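Zanthorpe to Open Burnell Bedding Exchange

ZANTHORPE, January 2026 – Textile care company Dantas will open a bedding exchange on Burnell Street, where households can trade in clean blankets and bedspreads free of charge.

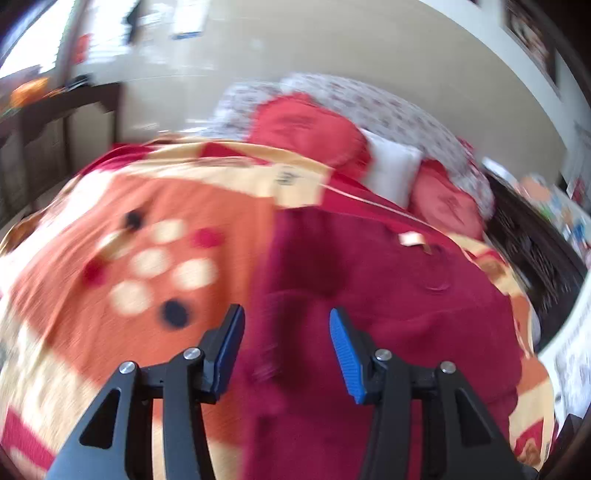
The exchange will stock 200 items on opening day and take up to 5 per household. Bright prints are welcome alongside plain ones, and a bedspread in orange, cream and crimson is the sort of piece the shop will accept. Torn items go to the Zolovley mending room, where repairs take roughly 24 hours.

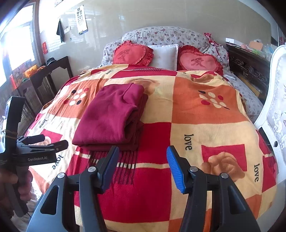
Alcides Bragança said the exchange grew out of a trial in November, when 33 households took part and most asked for longer hours. He expects demand to be highest for double and queen sizes.

Pillows and mattresses will not be accepted. Items must be washed before drop-off.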